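Progress report: equipment planning, hand-held gripper program
Reporting period from September. Submitted December 9, 2022.

Grovum requested a revised equipment plan before releasing the second part of the budget. The plan covers hand-held grippers, marker cubes and work surfaces at the Burkari site.
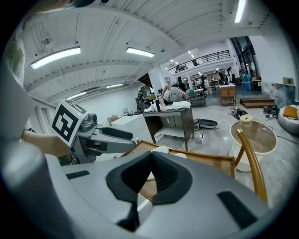 Prepared by
Equipment Planning Lead, Burkari

1. Spending. The approved equipment line is $3,674. Of this, $2,148 is committed to grippers and spare jaws. A further $400 is reserved for marker cubes and mounts. The balance is held for power distribution and storage.

2. Suppliers. Flutik and Tôn both returned quotes for spare jaws. Tôn's price includes shipping; Flutik's does not. We request approval to order from Tôn.

3. Work surfaces. Household tasks are handled with two grippers, one per hand. The slipper task uses a small wooden tray cart with a raised rim. No purchase of a larger table is planned for this task. 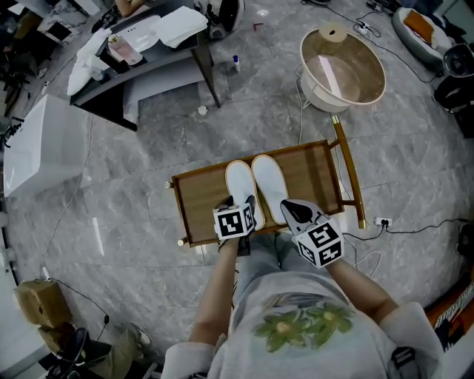
Figure 2. Slipper task on the tray cart, two grippers with marker cubes.

4. Open items. Cable covers for the floor runs are not yet priced. Replacement intervals for jaws remain to be set and will affect the next request. The storage quote is due with the next report.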